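3.2 Enclosure and arm mounting

The cell was built in a shared workshop with hand tools, a drill press and one laser cutter. Its purpose is to hold two small arms and a task board in a fixed relation to each other and to keep the background plain enough that a camera sees little besides the arms and the work. An earlier version stood on an open bench. Recordings made there varied with the time of day, and with whatever the other members had left on the shelves behind it.

The enclosure has white walls at the back and on both sides, and a white floor. The front is open. The panels are screwed to a timber subframe and can be taken off one at a time, a requirement of the workshop, which asks that any long-running build be movable by two people. Paint was chosen after a short trial of two finishes. The glossy one gave bright spots on the floor under the lamp that moved with the viewing angle, so the matte one was used throughout.

Each arm base is bolted through the floor panel into a steel plate underneath. In the first build the bases were held by clamps, and Catarina Loureiro found that repeated fast moves shifted one of them by a visible amount over an evening session. Through-bolting removed the problem. The plate adds weight low down, and this also reduced the shaking that passed into the camera post when both arms stopped together.

3.3 Grippers

Both arms use a parallel-jaw gripper of our own design, referred to here as Vastow. The body is made of flat plates with cutouts, which reduce the mass at the wrist. Jaw travel is 40 mm. The design was revised several times, mainly to shorten the distance between the last joint and the jaw tips. A long gripper reaches into corners more easily, but it magnifies any play in the wrist, and the servos used in this build have noticeable play after a few months of service.

Jaw force is limited in software. The limit was set by closing the jaws on a spring gauge and raising the current step by step until the reading stopped increasing. A lower value is used for cables than for rigid parts, as insulation marks easily. The operator can change between the two from the leader arms without stopping a recording.

3.4 Task board

Tasks are carried out on a modular board that puts several kinds of control within a small area (Figure 4). It was selected over a set of separate objects for two reasons. It can be returned to a known pose by hand in a few seconds, and it mixes coarse actions with fine ones, so that a single session exercises both. Pressing a domed push button tolerates several millimeters of error. Turning a key-shaped knob or moving a toggle lever tolerates much less, and handling a plug among its neighbors is the least forgiving of all.

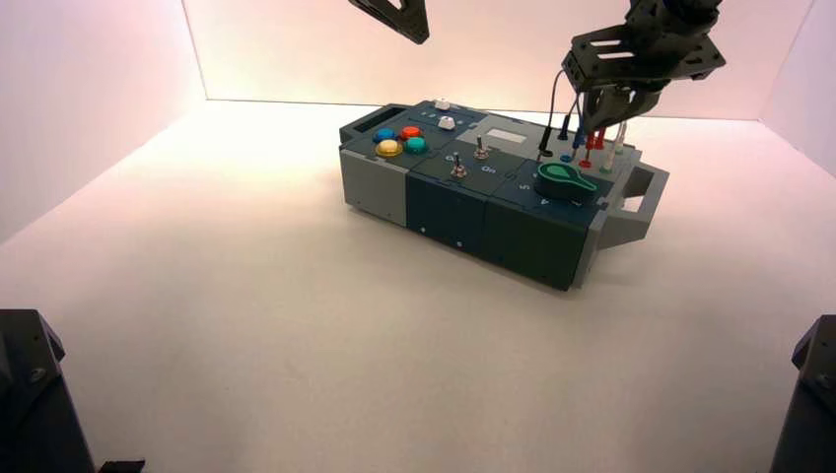 Figure 4. Task board in the enclosure, with one gripper lowered over the test-lead plugs at the rear right.

The board is not fixed to the floor. Fixing it would make the tasks easier, but would also hide an error that matters in practice: a policy that pulls on a lead at the wrong angle drags the board with it. Amparo Cusi tested thin rubber pads under the board and found that they masked most of this effect. They were left off for all runs reported below.

Leads proved to be the main source of failed attempts. A lead that curves over a jaw can be trapped when the gripper closes, and the second arm is often badly placed to free it. Approaching a plug from directly above reduced trapping, at the cost of hiding the socket from the overhead view during the last part of the motion - a trade we accepted after comparing both approaches over 19 trial runs. The full set consists of 400 recorded episodes, of which 290 were kept after review. Episodes were discarded when the board left the marked working area, when a servo reported an overload, or when the operator ended the attempt early. Section 4 describes how the remaining episodes were divided for training and testing.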